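March
Posted by the author of this blog
Last updated in April

I have been meaning to write about the Kurian books for ages, and every time I sit down to do it I end up rereading one instead (which tells you something, I guess). It's a fantasy series, ten books long, and I bought the first one at a library sale because the spine was a nice shade of red. It sat by my bed for most of a winter before I opened it, and then I was done with it in two nights.

The story starts in Arnanport, a harbor town where everybody owes somebody money, and it takes its sweet time getting anywhere else. I loved that! You get to know the fish market and the ferry and the awful boarding house, so that when the trouble comes you care about all of it.

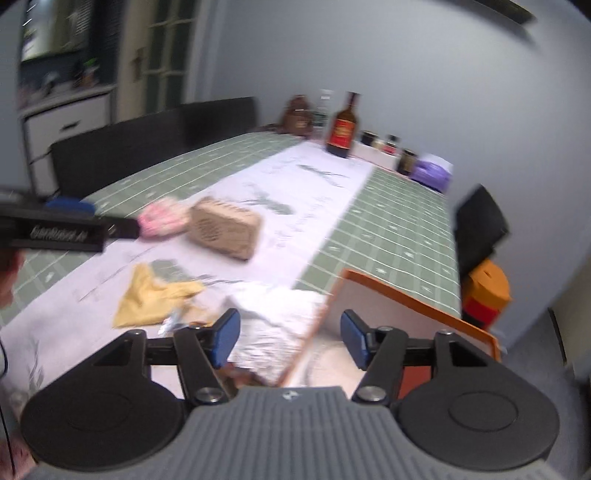
Where it slows down

Book four is the hard one. It runs 644 pages, and I would say 200 of them are spent walking to Hadska in the rain. I skipped ahead the first time and I'm a little ashamed of it, as there's a conversation in a barn that matters a great deal three books later. So if you're going to skim, skim the weather and stop for the barn.

After that, the series picks up again and hardly lets go. The siege in book six had me reading at the stove with a spoon in one hand, and supper suffered for it.

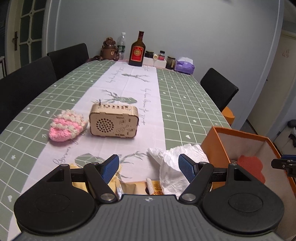

Rastska, March

I brought the last two books along on this trip and finished the ninth at 2 a.m., so forgive any typos. It's quieter than I expected, mostly letters between the two sisters, and I cried at the one about the orchard. My copy is an old paperback from 2000 with somebody's grocery list still tucked in the back (onions, thread, lamp oil), and I've been using it as my bookmark.

I'm starting the tenth tonight, slowly, a chapter at a time if I can stand it. Please don't tell me about the ferry.

10 comments
Shared 200 times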